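Dyed wooden cubes – sealing and surface
Posted Saturday, May 17, 2025 by Nikau Ormsby

Bought a set of 20 dyed cubes from Wamard in April. The red has small pale scuffs and dents along the lower edge. Does a wax coat help, or is it shellac only?

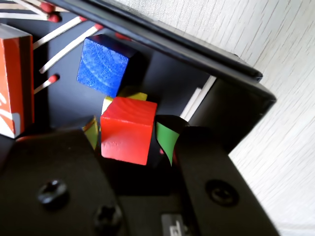

Re: Sealing

skallov_bench: Shellac, two thin coats. Wax does nothing for dents.

mcalister15: Disagree. Shellac chips at the corners. Hard wax oil, buffed after a day, and accept the dents.
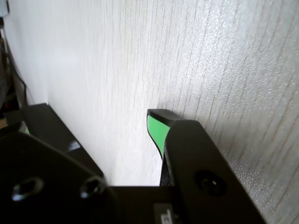 fostus_946: Wax transfer is the bigger problem. Any oil finish marks a pale board if the cubes sit on it for long. On a white-gray surface with a fine vertical grain, a smear of red dye would show at once – test one cube on scrap first.

mcalister15: Only if it hasn't cured. Mine get 15 days.

skallov_bench: Dark dyes also hide a bad coat. Royal blue looks even from most angles, so check it under a side light.
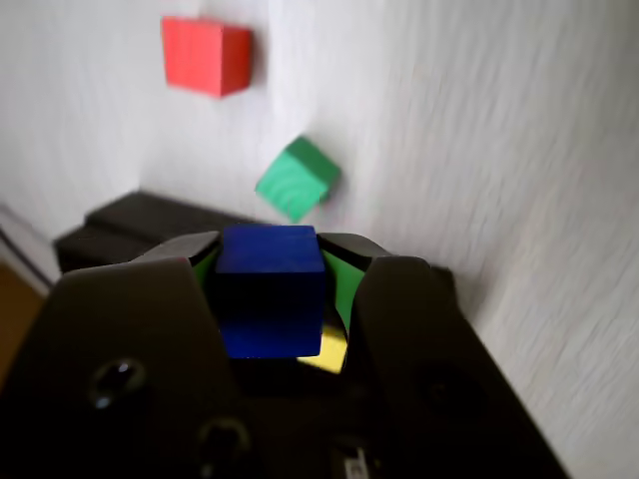

Category: Finishes > Dyed wood

Nikau Ormsby: I'll do red in shellac and blue in hard wax oil, then compare. Does either need sanding first?

fostus_946: Light pass, fine grit, with the grain. Go through the dye and you're redoing the face.

Last updated: 1,140 views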